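Picking up springy toys without crushing them?
Posted 09/10/2020

drumotden28
So I've got the arm bolted down at the Jiritcombe shared shop and it does blocks fine. Grip force at 40, no drama. Then I tried the orange plastic coil thing and it's a whole different animal! Squeeze from outside and the rings fold up, so now I'm going in through the open end with the fingertip.

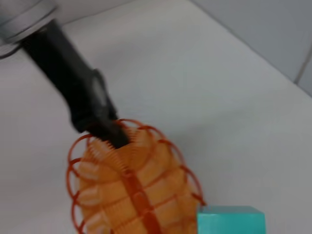
My trouble is the approach angle. Come in straight and I get a clean entry maybe one try in 2, come in tilted and the finger catches on the ridges. Anybody got a trick for this?

provance_pete
Wrong end of the problem imo. Go back to the outside and drop the force way down. 40 is a lot for something that squishy.

drumotden28
Tried it at 28, it just slid out. Tried 100 too, for laughs — don't.

solderblob
Disagree with pete, inside is fine. I'd slow down the last bit of travel and let the finger find its own way in. Are you running the Šťastný wrist code or your own?

drumotden28
My own, and it's ugly. I'll try slower tonight.

provance_pete
Still say rubber pads on the outside. Post your numbers when you have them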